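Kit packing at Pedstead: a conversation with the line lead

Pedstead packs tool kits for schools and repair shops out of a single-story building in Prurkville. Two-armed robot stations took over part of the packing work in November. The line lead, who asked to be identified by job title only, spent nine years on the manual benches before moving to the new cell.

The first subject was the old process. A packer stood at a bench with a printed list and filled each case by hand. "The list was never the hard part," the lead said. "The hard part was hour six. You close a lid and can't remember whether the wire went in." Returns for missing items were logged on paper and reviewed once a month.

Under the current arrangement an operator lays out the stock, starts the cycle and watches for stops. The arms handle the small goods, such as wire, tape and hand tools. Final inspection is still done by a person.

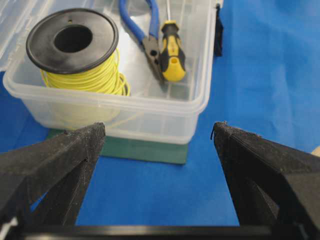 Who decides when the arm should stop?

The operator does, and so does the control software. A grip force outside its limits halts the cycle, and the operator can halt it at any point with the pedal. The cell restarts only after the operator has cleared the fault on the screen.

The software, supplied by Denano, keeps a record of every stop. The lead's log showed 34 stops in the first full week, against 1,047 cases packed. Most involved items that had shifted after being set down. The layout was changed twice as a result, and the operators drew up both versions.

Clear plastic cases were a separate difficulty. "A person sees the edge of a clear lid without thinking about it," the lead said. "The cameras needed different lighting, and we moved the lamps more times than I wrote down."

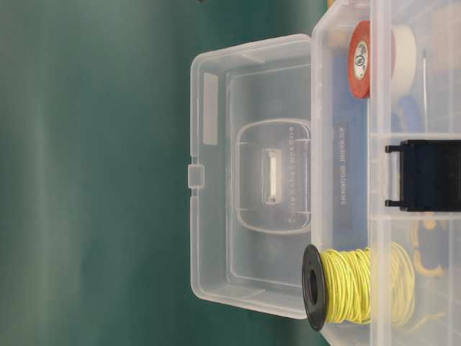 Lighting was settled by the second month, and attention turned to staffing. The packing crew had eight people before the change and has eight now. Two work in the cell, one does maintenance, and the others remain on inspection and the larger kits. Pay grades were reopened in talks with the site manager. The maintenance post moved up a grade; the operator posts did not, and the lead considers that unfinished business.

Training took place at the Sedgwick site. The lead described it as adequate on safety and thin on fault finding. "We learned the faults by having them." 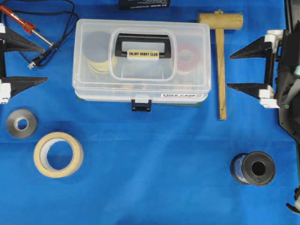 What do the operators miss about the manual benches?

Mostly the talking. Benches faced each other, and the cell operators now stand apart behind a guard rail with a screen between them. A second stool and a shared break time have been requested.

Output since the changeover stands at 3,599 cases. The lead expects a second cell to be discussed in the spring and has asked that the operators see the floor plan before it is approved.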